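Cleaning and keeping records, the short version

ok, people keep asking in the comments so I'm putting it all on one page. This is what I do with my own vinyl, at a kitchen counter, with cheap stuff. If you own a vacuum machine you can skip down to storage. Last fixed up 18/08/2018 (took out the bit on wood glue, please don't do wood glue).

What you need

Two microfiber cloths, the tight kind, no fluff.
Carbon fiber brush.
Distilled water. Not tap. Tap leaves minerals in the groove and you'll hear every one of them.
Dish soap with no scent and no lotion in it. One drop. ONE.
A soft paint pad, the kind for edging walls.
Dish rack with slots wide enough for a 12 inch.
New inner sleeves, poly lined.

Before you play anything

Dry brush, every time. Platter spinning, brush resting on the record, no pushing. Couple of turns, then slide it off toward the edge in one slow move. If you lift straight up the dust line just stays there. Then clean the brush itself, flick it on its handle. Not with fingers, skin oil.

Brushing doesn't clean a dirty record btw. It keeps a clean one clean. I spent years brushing thrift store stuff and wondering why it still sounded like bacon. My copy of the second Skastetis record (the live side, with the organ) crackled so bad I figured it was worn out. One wash. Fine. Well, fine except for the last track, somebody played that one with a nail I think.

Washing by hand

1. Wash your hands first. Dry them.

2. Lay a clean towel flat, record on top. Hold by edge and label only.

3. Cover the label. I use a plastic tub lid, wide enough to go past the label edge, and just hold it down with one palm. A damp label will bubble and the ink runs on the older ones, red ink worst of all.

4. Mix the water and the drop of soap in a clean bowl. Wet the pad, squeeze it out so its damp, not dripping.

5. Go around WITH the grooves. Never across. Light pressure, several laps, then turn the pad over and do it again. 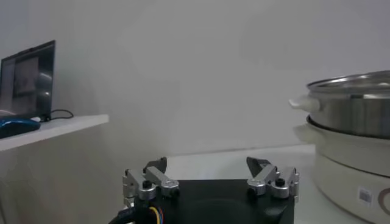 6. Rinse with plain distilled, fresh pad or a fresh cloth. Then rinse again. Most of the "I washed it and now it's worse" mail I get is soap left in the groove. It dries to a film, needle picks it up, you get a gray blob on the stylus halfway thru side one.

7. Blot, don't rub. Same direction as the grooves again.

8. Into the dish rack, away from the window. Leave it until it's dry all the way, which takes longer than you want it to. I do a batch after dinner and sleeve them in the morning.

9. New inner sleeve. Do not put a clean record back in the old paper one, all you've done is wash it for nothing. Want to keep the original because it has lyrics on it? Slide it in the jacket behind the record, empty.

Shellac is different!! If it's a 78, no alcohol anywhere near it, it eats the surface. Water and the drop of soap are ok, be quick, dry it right off.

The needle

Clean it more than you think. Back to front only, the same way the record travels. Little dry stylus brush, tiny strokes, amp turned down or you'll get a nice thump through the speakers. Sideways or front to back and you can bend the cantilever, and that's a new cartridge.

For crud that won't brush off there's the melamine sponge trick, the white eraser kind. Cut a small cube, set it on the platter, platter NOT moving, lower the needle onto it with the cue lever and raise it again. Few times. Don't drag. Some cartridge makers don't want you doing this so check your booklet first.

Static

Winter problem mostly, at least here. Record comes out of the sleeve, grabs every hair in the room. Things that helped me:

Poly lined sleeves, again. Plain paper is terrible.
Pull the record out slow.
A bowl of water near the radiator, or a humidifer if you have one.
Cork mat instead of felt. Felt sticks to the record and comes up with it.

Dryer sheets: no. They leave stuff behind.

Smelly jackets

Basement boxes. I brought home a stack in April, lots of Prirnitz label folk, lovely covers, smelled like a wet dog. Take the records out and wash them seperately. Stand the jackets open in a big lidded bin with an open box of baking soda at the bottom. Lid on, leave it. Check after 2 weeks, swap the soda, go again if it still stinks. Mine took two rounds. Don't sprinkle the soda inside the jackets, I did that once and I'm still finding it.

Actual mold on the cardboard, like fuzzy mold, keep it away from your shelf. Wear a mask. I usually let the jacket go and keep the disc in a plain white one.

Price stickers

Hair dryer on low, hold it back from the jacket, warm the sticker and not the whole cover. Record OUT of the jacket first, please. Peel from a corner at a low angle, slow. Left over gum: roll it off with a clean fingertip. Lighter fluid on a cotton swab works on glossy jackets, test a corner, open a window, nothing lit nearby. On matte or uncoated card leave it alone, it stains. Nhung Phan wrote in to say she leaves every sticker on since half the fun is seeing the shop paid 9 cents for it. Fair enough.

Split seams

Archival paper tape on the INSIDE of the jacket. Not clear office tape, it goes yellow and then it takes the print with it. Fold a strip lengthwise, sticky side out, slide it down the seam with a ruler, press. Weight it under a couple of books overnight. If the seam keeps splitting, store the disc outside the jacket, behind it in the same outer sleeve. That's how I keep my Lý singles comp, the jacket is like tissue by now.

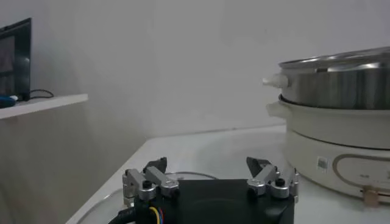
Shelving

Upright. Straight up, no leaning. Leaning is how you get warps, and a slow lean over a summer will do it. Snug enough that they hold each other up, loose enough you can pull one out with two fingers without dragging its neighbors along.

Never flat in a pile. The bottom ones get ring wear and worse.

Inside depth of the shelf should be close to 13 inches so the spines sit a little back from the edge. Dividers every so often, or the whole row starts to tip when you pull a few. Heavy stuff low. Records weigh a ton, if the shelf is tall screw it to the wall, into a stud.

Not over a radiator, not in sun, not in the attic. And not in the car, I lost an Atska twelve inch in a parked car, came out shaped like a salad bowl. Still have it. Can't play it.

Flattening a warp

Slight dish warp: clean record, clean inner sleeve, between two flat pieces of glass, some weight on top, wait. Weeks. Sometimes works. Ovens, no. I've read all the oven posts, still no.

More when I have time, cassettes are next, I have a shoebox of them with the pressure pads falling off and a tube of something that might be the right glue.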